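Strap-first grasping

Strap-first grasping is a method in robot manipulation for handling soft bags, in which the robot looks for a strap or a raised seam before it tries to move the body of the bag. It was developed for Funik, a two-arm bench project on everyday objects, and was described in a report by Mahnaz Kazemi and Alois Trummer. The name is sometimes shortened to SFG, but the authors do not use this short form.

Background

A backpack has no fixed shape. When it is lying flat, its outline depends on how it was put down, and a gripper closing on the middle of the cloth often takes only a fold. Earlier work at Skirside treated the bag as a solid box and chose the grasp from its outline. This was fast but it failed when the straps covered the edge. Geum-ok Hwang suggested that the straps should be the target, as they are narrow enough for two fingers and are sewn to the strongest part of the bag.
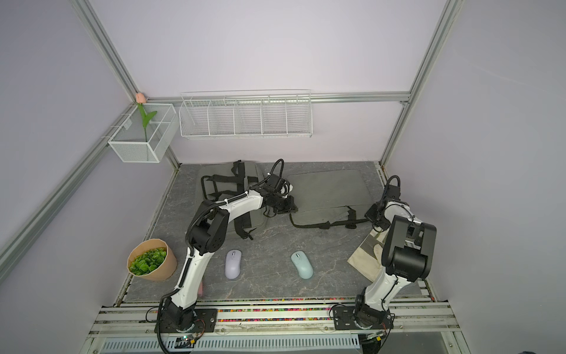
Donal Ó Briain

Method

The workspace is seen from two kinds of camera. A fixed camera gives the general position of the bags and of the other objects on the table, such as computer mice. A second, small camera at the wrist gives a close view when the gripper has come near to the cloth. The method runs in three stages. In the first, the fixed view is used to propose up to five places where a strap may be taken. In the second, one arm moves over the best place and stops. In the third, the wrist view decides the final angle of the fingers.

The third stage is the part which differs most from earlier methods. Black straps on grey cloth are easy to find from far away, but from near they may fill a large part of the view, and a seam can be mistaken for the edge of a strap – the report calls this a seam error.
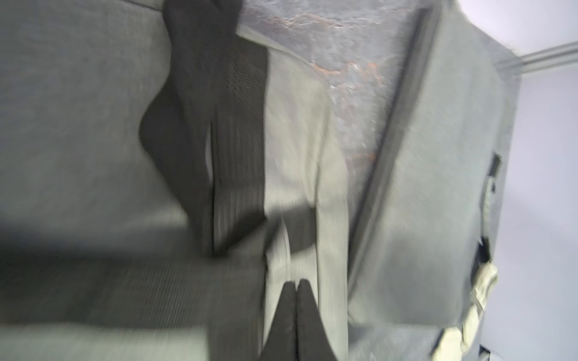 To reduce such errors, the final angle is chosen from nine wrist images and not from a single one. Images softened by movement are kept but receive a lower weight. If the images do not agree, the arm goes back to the second stage and the next place is tried.

Results

The report gives results for 300 attempts with grey backpacks. The gripper held a strap at the end of 90 per cent of them. Most of the remaining attempts were seam errors, and a smaller part were cases where two bags lay close together and the strap of the wrong bag was taken. The use of the second arm to hold the bag still was tried also, but it is not included in these figures.

Limits

The method says nothing about bags without straps. Ardalan Sadeghi has remarked that it also depends on a difference of colour between strap and cloth, and that black bags with black straps should be tested separately.

Related articles
Cloth handling by robots
Funik (project)
Seam error
Two-arm manipulation
Wrist camera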